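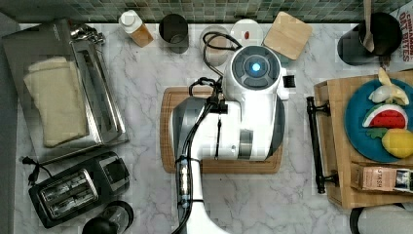
사진 1. 조리대 2609, 도마 위 로봇팔. 손목부 중앙 청색등 점등.

티켓 번호: 2609
접수 부서: Lemum 식품개발실 Monville 주방
대상 설비: 조리대 로봇팔, 작업 관리 소프트웨어 Skevow
분류: 작업 중단 / 작업 절차 변경
우선순위: 보통
상태: 조치 완료, 관찰 중

증상
오전 준비 작업 중 로봇팔이 도마 위 대기 위치에서 다음 동작으로 넘어가지 않음. Skevow 화면에 "작업 영역 확인 필요" 메시지가 표시됨. 비상정지 이력 없음. 재시작 후 같은 메시지가 3회 반복됨. 토요일 근무조에서 최초 보고.

영향
로봇팔 도입 이후 준비 담당자는 재료 배치와 결과 확인만 맡고 있음. 중단 시간 동안 담당자가 기존 방식대로 수작업을 진행하였고, 오후 시식 준비가 50분 지연됨. 수작업용 순서표가 도입 시점에 회수된 상태여서 신규 근무자는 작업 순서를 구두로 전달받음.

점검 기록
09:10 전원 및 통신 확인. 이상 없음.
09:25 손목부 케이블 고정 상태 확인. 테이프와 케이블 타이 체결 양호.
09:40 속도 제한값을 100%에서 50%로 낮추고 재시도. 동일 메시지 발생.
10:05 Skevow에 등록된 기준 배치와 실제 조리대 배치를 비교. 도마와 주변 물품의 위치가 기준과 일치하지 않음.
10:20 근무조별 정리 방식 확인. 오전조와 오후조가 오븐 장갑, 수건, 쟁반을 서로 다른 자리에 두고 있음. 두 조 모두 기준 배치를 안내받은 기록 없음.
10:45 Hájek 기술지원 창구에 로그 전달.

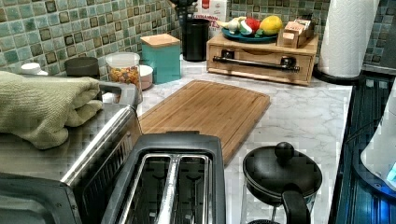 사진 2. 조리대 뒤쪽과 토스터 오븐 쪽 배치. 도마는 토스터 뒤, 오븐 장갑은 오븐 위.

원인
로봇팔 하드웨어 고장 아님. 기준 배치는 설치 당시 한 차례만 등록되었고 이후 갱신되지 않음. 사람이 작업할 때는 물품 위치가 조금 달라도 문제가 없었으므로 정리 규칙이 문서화된 적이 없음.

Hájek 회신 요약
로그상 구동부 오류 없음. 기준 배치 재등록 후 자체 점검을 실행할 것. 허용 오차 확대는 권장하지 않음.

조치
1. 양 근무조 합의로 도마 위치를 정하고 기준 배치를 재등록함.
2. 속도 제한값을 100%로 복원함.
3. 자체 점검 3회 실행, 모두 정상 종료.
4. 수작업용 순서표를 재출력하여 주방에 비치함.
5. 교대 점검표에 "조리대 배치 확인" 항목을 추가함.

근무자 의견
오전조: 배치 확인 때문에 시작 전 업무가 늘었음. 해당 시간을 준비 시간으로 인정해 줄 것을 요청.
오후조: 물품을 옮길 필요가 있을 때 누구에게 알려야 하는지 불분명함. Skevow 화면에서 근무자가 직접 배치 변경을 등록할 수 있도록 권한 요청.

처리 의견
준비 시간 인정 건은 근무표 담당 부서로 이관. 배치 등록 권한은 교대 책임자에게 우선 부여하고, 일반 근무자 권한은 교육 후 검토. 수작업 전환 훈련은 현재 일정에 없음. 별도 티켓으로 등록 예정.

남은 사항
- 점검표 개정본을 Monville 주방 게시판에 부착
- 신규 근무자 교육 자료에 기준 배치 항목 추가
- 11월 말까지 동일 메시지 발생 여부 관찰. 재발 시 본 티켓을 다시 열고 로그를 첨부할 것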